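Stivcombe Reach
Grasp planning and playback software for multi-finger hands
Version 2 | Single seat or lab license | Download, no dongle

Hi, I'm Amber Naylor, and I wrote most of Reach (Bhavana Naidu wrote the parts that are fast). It's a desktop program that takes a wrist camera feed and a hand's joint states, lines them up in time, and lets you plan, record and replay a grasp without writing a new script for every object on your bench.

I started it because I was tired of fixing the same grasp over and over. You get a hand to pick up a sponge, you move on to a dish towel, and then the sponge grasp is broken and you have no idea which change did it. So Reach keeps every attempt. Each one is saved with its camera frames, the finger targets, the positions the fingers really reached, and whatever note you typed at the time. My notes are mostly "thumb too early."

Cloth is where I've spent the most hours! Fabric has no nice edges for a planner to hold on to, and a fold that looks great from up high can turn into nothing once the fingers get close. Reach looks for creases in the wrist view, ranks them, and draws an approach line for each one. You can take its first choice, click on another, or drag the line yourself — I still drag it plenty.

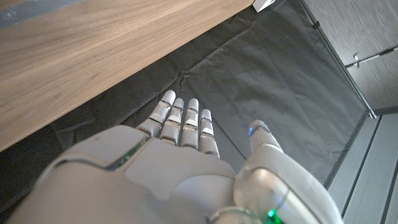 The approach speed has its own slider, separate from the closing speed, and I'd leave it low for the first few tries. The thumb gets its own timeline too. In version 1 it was tied to the fingers and it drove Bhavana up the wall, so she pulled it out and rebuilt it over one very long August. Now you can start the thumb early, hold it halfway, or have it wait until the finger currents go up.

There's also a mask tool for the hand itself. From a wrist camera the hand fills a big part of the view, and older versions kept finding "creases" between the fingers (sorry about that). You move the hand through a short set of poses, Reach learns what belongs to it, and those pixels are left out of the search.

What you get
Crease finder with editable approach lines
Separate thumb timeline
Hand masking for wrist cameras
Side-by-side replay of any 2 attempts
Up to 200 saved attempts per project, with export to plain CSV and video
Borkinley bridge for sending plans to your own controller

What you need
A 64-bit Linux machine, a wrist camera that shows up as a normal video device, and a hand with position feedback on each finger. The download is 166 MB. A graphics card helps with the crease finder, but my old laptop gets by without one.

What it won't do
It doesn't plan for the whole arm. We hand that off to Greenwood or whatever you already run. It won't plan for two hands at once either, though the Drerna add-on will let you view both feeds in one window.

Trial
The trial runs for 45 days with everything switched on, and your projects still open in view-only mode after that. If your hand isn't on the supported list, send me its joint file through the contact form and I'll tell you how much work it would be — sometimes it's an afternoon, sometimes it's a lot more.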